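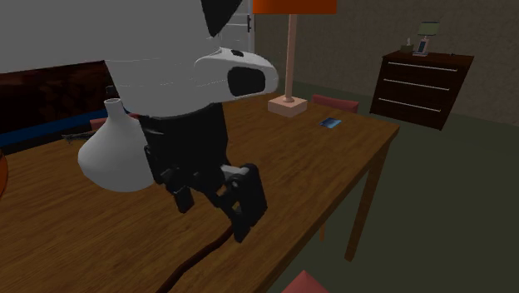
Kustach: frequently asked questions

Last tidied up in March, when the same six emails arrived for the second time.

What is Kustach?

A home-built robot that clears tables. It exists as a simulation, which behaves, and as a pile of parts on a bench at the Lerville shared workshop, which doesn't yet. Most of the work happens in the first so that fewer things get broken in the second.

Why simulate a living room?

Living rooms are where the mess is. My first test world was a grey plane with a cube on it, and Kustach became extremely good at grey planes with cubes on them. Then I gave it furniture and it forgot everything it knew. The current room has a wooden table, red chairs, a sofa and a lamp standing on the table exactly where an elbow wants to go.

Can I change the room?

Yes. Everything in it is listed in the room file, one line per object. Move the chairs, swap the lamp, delete the vase if you're feeling weak. Please keep at least one tall thing on the table, or your results won't compare with anyone else's.

Why is the vase white and the card blue?

The vase is plain white because plain white things are hard to judge against a white robot, and I wanted the hard case first. The card is blue because I like blue. It's also flat, and flat things are the worst objects in the world to pick up with two fingers. Try it with a bank card on your own table and no fingernails.

So can it pick up the card?

In simulation, sometimes. My last long run was 1165 attempts and it got the card 434 times. A good many of the failures involved pushing it patiently across the table until it fell off the far side, which I suppose does clear the table.

Why only two fingers?

Each finger needs something to move it, something to measure it and an evening of swearing. Two seemed plenty. There was a three-fingered version on paper and it can stay there.

What does the cable do?

It lies on the table and gets in the way. Real tables have cables on them. The simulated one is stiffer than it should be, so if yours springs about like an eel, turn the damping up and the time step down. The same advice applies to most things in the room.

Which software do I need?

Zetov, my own wrapper around the physics engine, and Deschamps, which plans the arm movements. Install Zetov first. If you do it the other way round you'll get an error about missing joints, and it will be on line 2 of the log, above all the frightening stuff.

Will it run on my old laptop?

Slowly. Turn off shadows, put the kettle on.

The gripper hovers over the table and won't come down. Is it broken?

Probably not. Deschamps refuses to lower the hand if it thinks there's less clearance than the safety margin allows. Check the table height in the room file against the one in the planner settings. I have lost whole evenings to those two numbers disagreeing, and I wrote both of them.

Can I come and see the real one?

The workshop is open to visitors most evenings after 6. Ring the bell twice, the first one never gets heard over the bandsaw. Bring your own mug.

Do you sell kits?

No. The drawings are free and the parts list is on the downloads page, including the bracket I got wrong. The corrected bracket is the file underneath it.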